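17 October 2020
Bench 2, Derthorpe
Handheld gripper kit under review (Prelon, evaluation unit). Entry: R. Skála

Day four with the Prelon kit. The loan runs to the end of the month and Binta wants a yes or no on purchase before then, so this entry is mostly open points.

Setup. Paper re-taped on the bench first thing. Both fingers taken off, wiped, put back on. The finger screws still want a shorter driver than the one in the box. I used the stubby one from the Cadine set and left it in the kit case. Please leave it there.

Calibration. Ran the width calibration twice from a cold start. First run rejected, second accepted. The manual says to close the fingers fully, wait for the tone, then open. The tone arrives late enough that it is easy to open too soon, which I think is what happened on Tuesday to Oluwatosin as well. Zero after the accepted run held until lunch. Checked again at 14:10 and it read slightly open with the fingers closed. Recalibrated. Logged as drift, cause unknown. Possibly temperature, the bench heater was on.

Trigger. Return spring is stiff. Fine for ten minutes, tiring after an hour. Adesuwa has smaller hands than I do and says she has to shift her grip to get full closure, and that the tool rolls when she does. She tried it left-handed with the same result. Adeyemi, the reseller, lists a softer spring as an option but gives no part number. Asked by email, no answer yet.

Battery. One charge gave us the morning and part of the afternoon. The indicator goes from half to nothing without much in between. I would plan on swapping at lunch and ignore the indicator.

Software. Version on the unit is the July build. Recording starts reliably. Export does not. Of 29 takes recorded this morning, two exported with no width channel at all. Same two failed on a second export, so the fault is probably in the recording and not the converter. Ikechukwu is going through the raw files. Takes over 700 MB are split, and the second part restarts its timestamps from zero. Our loader does not expect that. Ikechukwu has a patch for the loader but would prefer the vendor fixed it, and so would I.

Fingers. Wear is cosmetic so far, scuffing on the inner faces and lighter marks along the edges. The material is hard enough that small objects with smooth sides slide. On the list of things to try: thin adhesive pads, or a printed sleeve. The spare pair in the case is a different revision with a longer tip and needs its own calibration. The manual does not say so. Do not mix one of each.

Mounting. The threaded inserts on the bodies are brass. Thread not confirmed, Oluwatosin will check with gauges on Monday before anyone puts a bolt in. We want to use them for a side bracket.

Desk tasks. Moved on from blocks and cups to things people keep on a desk. The mint-green keyboard is the first item with a case we would mind scratching, so approach only until I am satisfied with the width reading near closed. Lower-left corner toward the operator, fingers open, tips short of the case, Ctrl key as the aim point.

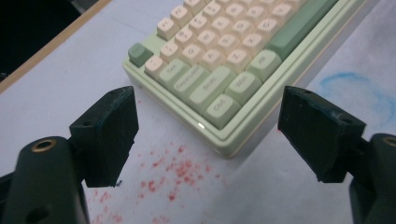

The approach takes are the easy part. What I want from the kit here is a repeatable stop distance, and for that the operator needs better feedback than a tone. Adesuwa suggests marking the paper and judging by eye. Acceptable for the trial, poor for anything longer. Next step is a single key press with one closed tip, at low force, on an old keyboard from the store cupboard before the green one.

Cost. Quote from Adeyemi is 1770 for the kit, 200 for a second pair of fingers, shipping extra. Support after the first year is not priced. Binta has asked for that in writing.

Position as of tonight: hardware acceptable with the softer spring, software not acceptable until the width channel fault is explained. If the raw files show the data is there and only the header is wrong, I would change my mind.

Open:
Raw files for the two bad takes (Ikechukwu)
Thread gauge on inserts (Oluwatosin)
Spring part number, chase Adeyemi (me)
Repeat zero check with the bench heater off (me, Adesuwa)
New roll of paper, this one wrinkles when taped (whoever is near the store)

Unit on charge, case under bench 2.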